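Student Project Report
Sound of Footsteps in Rented Apartments
Feven Lencho, Building Technology, second year

1. Why I chose this subject

When I moved to Uvley, I could hear every step of the people who live above me. I asked my classmates and many had the same problem. So I decided to study how the floor covering changes the noise between two apartments. My supervisor from the Schouten housing office gave me permission to send a questionnaire to all tenants of the Clomis buildings.

2. Method

I sent 208 questionnaires in April and received 87 answers. The tenants wrote which floor covering their upstairs neighbor has, if they know it, and how much the noise disturbs them on a scale from 1 to 10. I also asked at which time of the day the noise is worst.

In the Clomis buildings there are three kinds of covering: carpet, vinyl and planks. Planks are the most common in the apartments which were renovated.

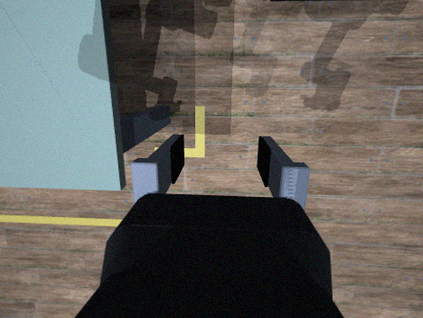

Figure 1. Plank floor with staggered joints, seen from above (computer rendering).

3. Results

Tenants under a carpet gave the lowest marks for noise. Tenants under planks gave the highest, but the difference between planks and vinyl was smaller than I expected. Most of the complaints were for the hours after 10 p.m. Several people wrote that chairs disturb them more than steps – I did not have a question for this, and it was my mistake.

4. Problems

Some tenants did not know what is on the floor above them, so I could not use their answers in the comparison. I also could not measure the sound myself, because the meter of our school was in repair.

5. Next step

I would like to repeat the questionnaire in the Clurkik buildings, where the ceilings are older, and add a question about furniture.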